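Progress report to Plustetti, household tasks program
Work package 2: small-item laundry (folding and basket transfer)
Reporting period ending February
Prepared by Noemi Barbieri; reviewed by Brendan Mulligan

1. Status

Work package 2 is on schedule. The folding station at Virnevley is in daily use and the cloth set is complete. The basket transfer step was added to the protocol during this period, as agreed with Noreen Hennessy at the last review. Spending is within the approved budget line and no transfer between lines is requested.

2. Work completed

The cloth set now stands at 40 pieces, all square and hemmed. Every piece was washed twice before entering the set to take out factory sizing, which had made the first batch too stiff to hold a crease in the normal way. Pieces that fray at a corner are withdrawn and logged.

The total number of recorded episodes is 2887. Of these, 291 were set aside on review by Úna Conneely. The main grounds were a cloth starting in an unlogged position or the basket being moved between start and finish without a note. The remaining episodes have been labeled by phase (pick up, spread, fold, place) and passed to Benavides for storage.

The tabletop mat was changed early in the period. The earlier plain one gave poor contrast with the pale cloths. Wall panels were papered at the same time and will stay as they are until the end of the work package, so that results from different months can be compared.

3. Issues

Basket position. The basket is light and shifts when its rim is touched. Fixing it down was considered and rejected, as a household basket would not be fixed. Its angle on the mat is now noted at the start of each episode.

Cloth state at start. Operators had drifted toward laying cloths out flat. The protocol now calls for a mix of flat and crumpled starts, drawn from a printed list. Compliance was checked by Úna Phelan and is satisfactory.

Lint. Dark cloths shed onto the mat and into the basket. Both are wiped down at the start of each shift.

Fold scoring. Two reviewers still disagree on what counts as an acceptable edge alignment. A written tolerance is in draft and will be circulated before the next period. Earlier scores will be revised once it is adopted.

4. Next period

Complete the fold tolerance and rescore. Begin trials with hand towels supplied by Vimano, which are thicker and may need up to 2 extra weeks of setup. Add stacking of folded pieces. No change to staffing is planned.

5. Station
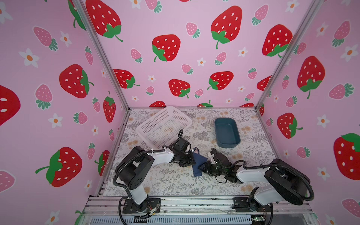
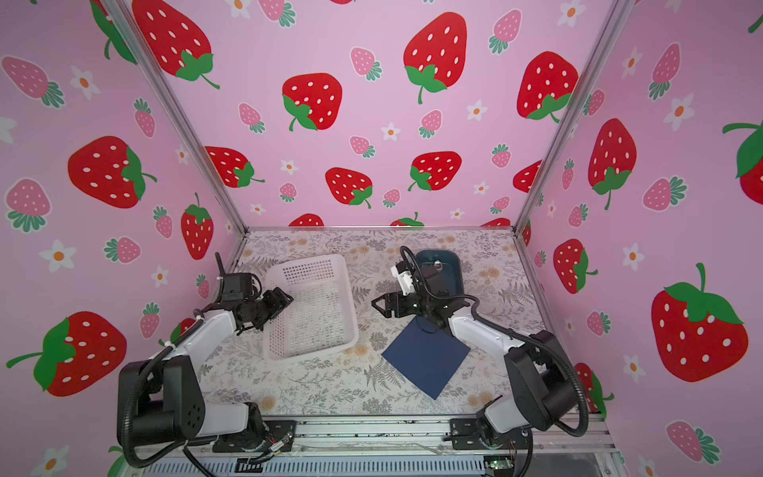 Figures 1 and 2. Folding station with white basket and dark blue cloth: cloth held between the two grippers (Figure 1); cloth flat on the mat (Figure 2).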